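Living and working alongside a small robot arm: tips for the home workshop

I love having arms in the workshop, and I'd love more people to have one! But a tabletop arm deserves the same respect as a bandsaw, and most of the bother I hear of comes from skipping the dull bits. These are the habits we've settled on at Cheetham, sent in by readers and tried on my own bench.

Before you switch on

Draw the reach. Move the arm by hand to its full stretch, with the power off, and run masking tape along the line on the table. Then put a second line 9 cm outside it. Mugs, phones and elbows live beyond the second line. Gareth Treloar uses red tape for the outer one and I've copied him shamelessly – it shows up beautifully on pale wood.

Find the stop button with your eyes shut. If you can't, move it. It wants to be on the side you stand on, and never somewhere you'd have to lean across the arm to get at.

Tie back hair, roll up sleeves, take off lanyards. Same as for the lathe.

Check the clamps or bolts at the base every time. A quarter turn with the spanner takes no time at all and you'll be amazed how often one has crept.

What can stay on the table

Purists will tell you to strip the surface bare. I don't, quite. If an arm is going to work in a room where people live, it has to cope with the things people keep there, so by all means practise with them. The rule is that everything on the table is there on purpose, and that you've written it into your layout before the arm moves.

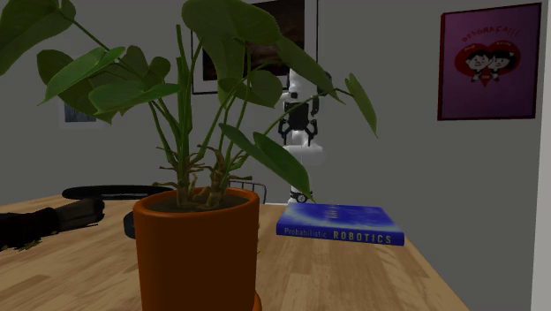
Heavy things go low and well back from any edge. Leafy things need extra care: a plant changes shape as it grows, so a path that was clear in November may have a leaf across it a few weeks later. Re-check it, or give the plant a generous berth. Books are lovely practice objects because they have nice straight sides, but start with one you don't mind getting dented.

Chairs get pushed in, or taken right away. I learned that one with a wheeled stool and a very loud bang.

Try it in simulation first

Please do this! Baoshan Han sent me a routine I now follow for every new job. Run it 3 times in simulation, then once on the real arm at the slowest speed with nothing in the gripper, and only then with a load. If anything on the table moves, go back to the beginning. It feels slow for the first week and after that you won't think of it.

Keep a log

Ours is called the Witness book, and it hangs on a string by the door. Job, speed, who was in the room, anything odd. Page 31 is mostly my swearing about a loose cable – and that page saved us an afternoon when the same fault came back.

Two people for anything new, please, with one of them doing nothing but watching, hand by the stop. Swap over every 6 runs or so, before the watcher gets dozy.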